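Joredora Releases Winter Digital Issue on Living With the Night Sky

TALTURSKA, December 27, 2023 - Joredora, the quarterly magazine of astronomy and everyday nature, has released its winter digital issue. The issue runs 58 pages and is available now to all subscribers through the Joredora website and reading app.

The lead feature follows one lunar month as seen from the hills above Mikcombe, where readers kept nightly notes on moonrise, cloud cover and the behavior of birds after dark. The magazine received 1,192 entries and printed 167 of them, along with a chart that shows moonrise times for the whole period. 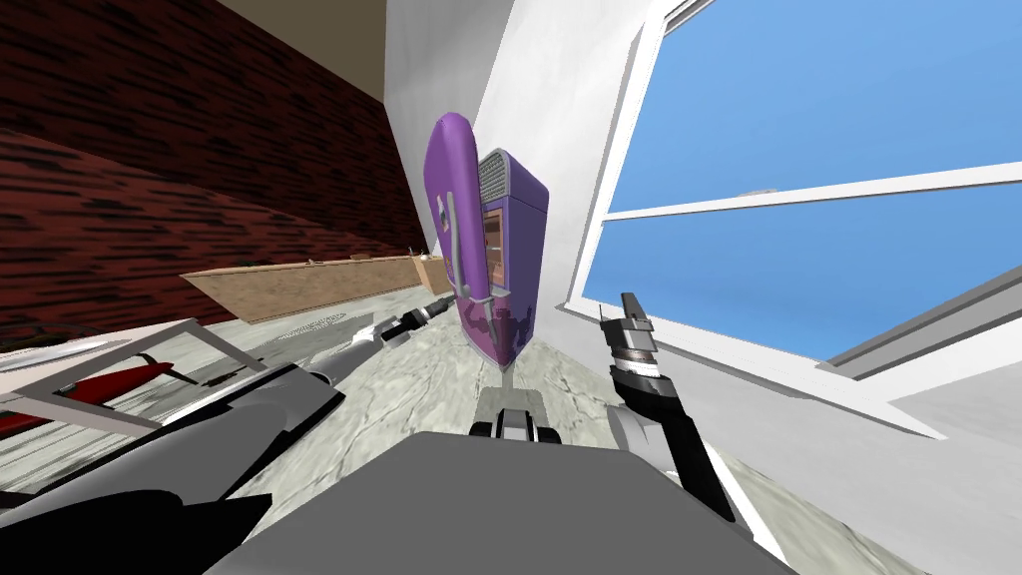
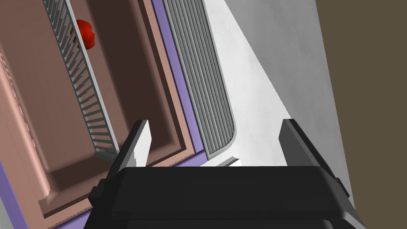
Other articles cover winter meteor showers, buying a first pair of binoculars, and the history of the small public observatory at Prado. A five-page section on home lighting explains how to cut glare in rooms used for stargazing. Glossy surfaces, such as the curved purple shell of the upright appliance in the first picture, can throw lamplight back toward a window, and the section suggests moving them out of line with the glass before setting up a telescope indoors. It also covers red bulbs, blackout curtains and porch lights with shields.

Subscribers to the print edition receive the digital issue at no added charge. Single digital copies can be bought from the Joredora website. Back issues from the past 5 years are also available there.

The spring issue is due in March and will focus on tides. Readers who live near the coast may send in notes and sketches through the contact form on the website.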